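Hitura tabletop demonstrations - working group minutes
Monday, 10.00, Kustberg site, lab side
Present: operators (both shifts), data handling, training, one representative from Brandão by phone
Apologies: mechanical

1. Minutes of the last meeting
Accepted with one correction. Item 4 should read "left wrist camera", where it had "left wrist cable".

2. Progress on the count
757 demonstrations of the fruit and plate task are on the server. The target for the first training run remains 2000. Data handling noted that the figure includes episodes not yet reviewed, and that the reviewed total is the one to be quoted to Brandão from now on. Training asked whether a short run could be started at 600 reviewed episodes. Agreed, provided that it is treated as a check of the loading code and no success rate is reported from it.

3. Table layout
The current layout is a round plate and a woven basket on the right half of the brown cloth, with bananas and a red apple in the basket. Both arms stay mounted at the back edge. Operators reported that the start pose of the right arm differs between shifts, in some episodes by a hand's width at the wrist. The training side can tolerate variation in the start pose but wants it to be deliberate. 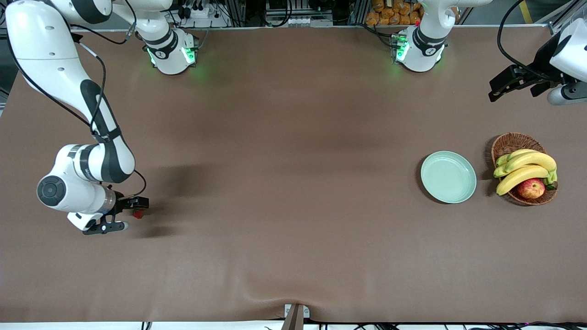
It was agreed that the start pose will be drawn from a printed list, one line per episode, and that the line number goes into the episode notes. The basket and plate may swap sides only between blocks. Tape marks on the cloth were suggested and turned down, as the model may learn the tape.

Cloth: the front clamp pulls a shallow fold into the cloth. Operators to smooth the cloth at the start of each block and leave it alone until the block ends. Episodes with the fold in them are to be kept.

4. Episode boundaries
There was a long discussion of when an episode ends. Some operators stop recording when the fingers open, others when the arm is back at its start pose. The longer form is preferred - the return movement can be trimmed later but cannot be added. Failed grasps followed by a successful second attempt are kept and tagged "retry". Episodes in which the object leaves the table are discarded. Pauses of more than 2 seconds in mid-reach to be noted by the operator.

5. Wrist cameras
Exposure is now fixed on both wrist cameras. Data handling had found jumps in brightness within single episodes under the automatic setting, worst over the plate. The earlier episodes will be kept in a separate folder until training has compared the two sets.

The view must include both fingers along the bottom edge with clear table between them. If either finger is missing at the first check of the day, the mount has slipped and recording waits until it is reset. 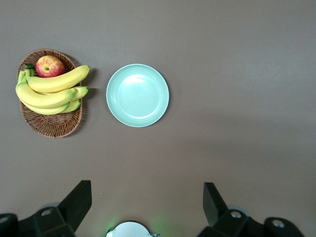
Does the fruit have to be put back in the same position after every episode? It goes back into the basket, but the arrangement is left to the operator, and the bunch should be turned now and then so that the stems do not always point the same way.

6. Written instructions for each episode
The wording list has grown untidy. Three phrasings per task will be kept, all in plain English, and "dish" will be replaced by "plate" throughout. The Flureldale set uses its own wording and is not affected.

7. Actions
Operators: start pose list in use from the next block.
Data handling: reviewed and unreviewed totals shown separately; old exposure episodes moved.
Training: loading check at 600; comparison of exposure sets.
Mechanical: look at the slipping wrist mount, left side first.

8. Any other business
Brandão asked for the episode notes in the same file format as the joint logs. Carried over to the next meeting.

Meeting closed 11.20.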